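Akolgo Hardwax Oil, Satin, Clear
For indoor wood. Tables, worktops, shelves, desks.

Back in stock from March. Small tin and large tin, same stuff inside, pick a size from the drop down.

Goes on thin. Really thin. Most of the complaints we get are from people putting it on like paint and then wondering why its tacky the next morning. Cloth or white pad, work it along the grain, wipe off what hasnt soaked in. Leave 8 hours. Second coat same again. End grain drinks more so go back over it.

Sand to 120 first, 150 tops. Any finer and the oil sits on the surface. Hoover, then wipe down with a damp cloth, let it dry out fully.

Works on pale woods without much yellowing. For oak or walnut expect it to go a shade darker, try the underside first. 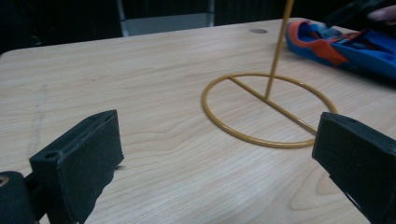
Jadwiga Tomaszewski wrote in to say she did two coats on her kitchen table and a third on the top only, and that the third was worth the bother for mug rings but she wouldn't do it again on the legs. She also asked if it goes over old Mulleck varnish. It doesn't, sorry, varnish has to come off first, all of it.

Light use after 11 hours, full hardness takes longer so no wet cloths or hot pans for the first week. Spills, wipe up, dont leave standing.

Day to day: soapy water, wrung out cloth. No cream cleaners. Dull patches can be re-oiled on their own, light rub with a pad then a dab of oil, no need to strip the lot.

Used cloths can self-heat. Lay flat outside to dry or soak in water before binning. Please do this.

Postage free to mainland addresses on orders over 52 pounds. Trade prices, ask for Kobina Nyarko at the Punent counter.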